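Workshop tables: frequently asked questions

Pridero hires out light wooden work tables for craft rooms, pop-up shops and small studios. These are the questions we are asked most often. If yours is missing, ring Severin Wallner in the hire office on any Tuesday.

Why does the grain differ from table to table?
It is wood, and each top has its own pattern. We can't match grain across an order. If you want tops that look similar side by side, tell us when you book and we will do what we can from stock.
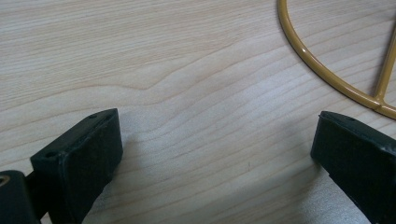 Pale grain with a slightly darker band rising through the middle.

Will the surface reflect my lights?
A little. The finish is smooth and faintly glossy, so a strong lamp overhead leaves a bright patch where the grain is harder to see. Move the lamp to one side or use a softer bulb.

How do I clean it?
Wipe with a damp cloth and dry straight away. No bleach, no scouring pads. Glue should be lifted with a plastic scraper once it has set.

Can I lay out hats and wire work on it?
Yes. Caps and wire forms are both fine. Put a cloth down before you bend or cut wire, as sharp ends will scratch. Scratches longer than 6 cm are charged as damage.
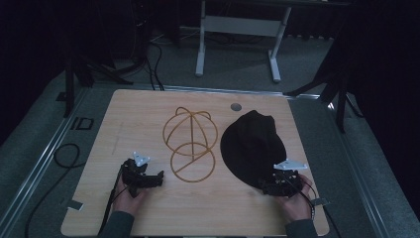 Black baseball cap beside a wire form on one of the square tops. Note the rounded front corners and the small hole near the back.

Can I fix anything to the top?
Please don't drill, nail or screw into it. Clamps are allowed with a pad under the jaw.

Does it need a hard floor?
No. Carpet is fine if it is flat. Check for wobble before you start work.

How long can I keep a table?
Up to 300 days on one booking. For anything longer, write to Rigoberto Guzmán at our Grolgate depot.

Do you deliver?
Yes, to all Grolgate addresses. Orders from elsewhere are collected from the depot. The last collection slot is 4 pm.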